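Wall-Mounted Mailbox

Category: Household fixtures | Postal history | Street and home

12 comments · 37 shares

A wall-mounted mailbox is a container fixed to the outside or inside wall of a building, in which letters and small papers are left for the people who live or work there. It is different from the post-mounted box, which stands at the side of the road, and from the door slot, which lets the mail fall directly on the floor.

History

In many towns the first wall boxes were made at home from wood or tin. Later, when carriers began to walk fixed routes, the postal offices asked households to put a box near the front door, so the carrier did not have to knock and wait. In the port town of Vinport, the carriers had 51 streets to serve on foot, and the town gave a free box to each house on the steepest ones. Some of these boxes are still in use, under many layers of paint.

Apartment buildings needed another solution. The box panel, with all the boxes of the house in one metal front, became common in Plokow, where a local rule asked for one panel on the ground floor of every building with more than six apartments.

Construction

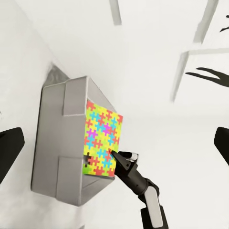
The body of a wall box is usually made of sheet steel, cast metal or plastic. Steel is strong but it rusts at the screw holes, and plastic becomes brittle after many summers in the sun. Corners are a matter of taste as well as of safety. Older boxes often have sharp folded corners, while rounded edges, as on the light gray wall container in the illustration, belong to a softer style that is also easier to wipe clean. Gray, black and dark green are the usual colors.

The opening can be on the top, under a lid, or on the front, under a flap. A lid keeps out the rain better, but it must be lifted with one hand while the other hand holds the mail.

Placement

The height of the box is important for the carrier. In Traltamora the local guide recommends that the opening is at chest height and not more than 10 steps from the gate. A box on a brick wall is fixed with plugs and screws, and a box on wooden siding with screws only.

See also: Door slot; Post-mounted mailbox; MacLeod lock

Tags: mail, home exterior, metalwork

We use cookies to remember your reading settings. Accept | Manage choices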